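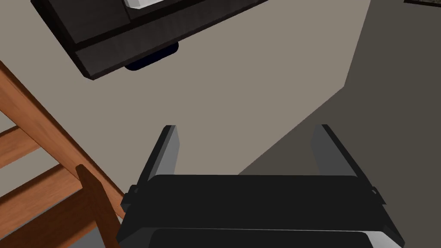 Extended History Paper: Frequently Asked Questions

Welcome to the question page for juniors and seniors at Sultcombe taking on the Extended History Paper. We love this course and we think you will too! Read through before you email the department, as most of what people ask in the first month is covered below.

Choosing a topic

Can I write about anything I want?

Very nearly. Your topic has to be at least 30 years in the past, and you have to be able to read enough of the sources yourself to form your own view. Past papers have covered canal strikes, school lunches, the arrival of the telephone in farm country, women in the postal service, and one wonderful study of how a small town argued over daylight saving time for most of a decade. Pick something you'd happily talk about at dinner.

My topic is "the Industrial Revolution." Is that OK?

It's a great place to start digging, but it's far too big for 12 pages. Try narrowing by place, by group of people, or by a single change. "Why did mill owners in one river town start building houses for their workers?" is a question you can answer, and you'll still get to talk about the big picture on the way there.

Can two students pick the same topic?

Yes, as long as the questions are different and the writing is separate. Sharing a box in the archive is fine (and pretty fun). Sharing notes isn't.

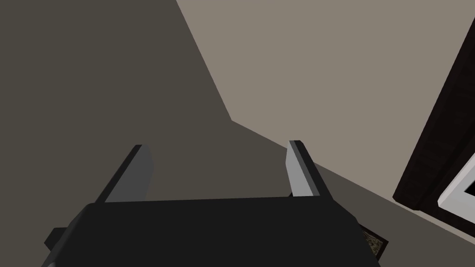

Finding sources

What counts as a primary source?

Anything made at the time or by someone who was there: letters, diaries, ledgers, maps, court records, ads, photographs, interviews, even recipes. A textbook chapter is a secondary source. A textbook chapter from 1910 can be a primary source if your paper is about how schools taught history in 1910, and we get very excited when someone spots that on their own.

What is the Veretti collection, and can I use it?

Please do! It's a set of 585 letters and receipts from a family of stonecutters, kept in the reading room at Plumel. The handwriting gets easier after the first hour. Bring a pencil, leave pens in your bag, and ask at the desk for the finding aid, which lists every item by year and by writer.

How many sources do I need?

At least seven, and at least three of those should be primary. Going over is fine. Please don't pad the list with things you only skimmed, though; your readers will ask about them at the talk in April.

Are websites allowed?

Yes, with care. Find out who runs the site and where they got their information, then go to that original if you can. If you end up quoting a scanned newspaper, cite the newspaper, and add the link at the end.
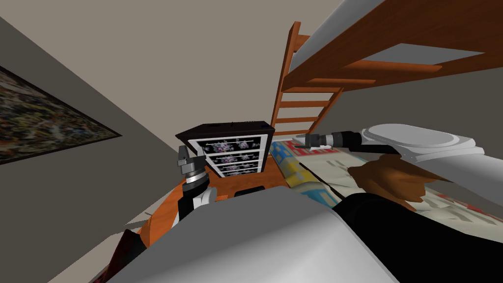

Writing the paper

What does "analyze the source" mean? I already said what's in it.

Saying what's in it is step one, and plenty of good students rush it. Before you get to meaning, write down what you have in front of you and where your evidence stops. You can practice on any picture. With the tall dark shape on the brown tabletop, you could record a rounded top, straight sides, and a surface with no markings. You couldn't describe its base, which is hidden, and you'd have no business naming its maker. Do the same with a letter: who wrote it, to whom, what it says, what it leaves out. Then ask why the writer might have said it that way, and check your hunch against a second source.

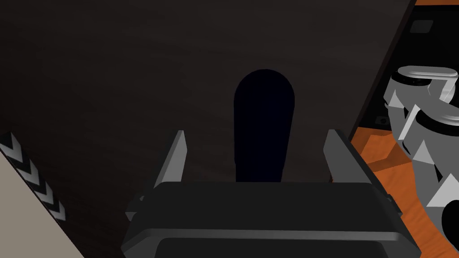

Do I need a thesis before I start writing?

You need a question before you start and a thesis before you finish. Lots of people change their minds halfway through, and those papers are often the liveliest ones we read. Keep your first outline even after you drop it, so that when you sit down to write the reflection you can see how your thinking moved. Treat it the way you'd treat the picture with the dark arched shape standing on the table: note the outline you could make out at first, then mark which parts were still out of sight.

Which citation style do we use?

Footnotes, following the Pickering guide. There's a copy in every history classroom. The section on letters and unpublished papers is short, clear, and worth reading twice.

Handing it in

How long should it be?

12 pages, double spaced. Footnotes and the source list don't count toward the total, but your reflection page does.

Can I get feedback on a draft?

Yes, one full draft, with written comments. You can also bring a single paragraph or a tricky source to the lunchtime drop-in as often as you like.

What happens at the April talk?

You speak for a few minutes on your question and your best piece of evidence, then take questions from two readers and anyone else who has come along. It's friendly, there are cookies, and families are welcome. Slides are optional. If you use them, send them to the department office by noon the day before.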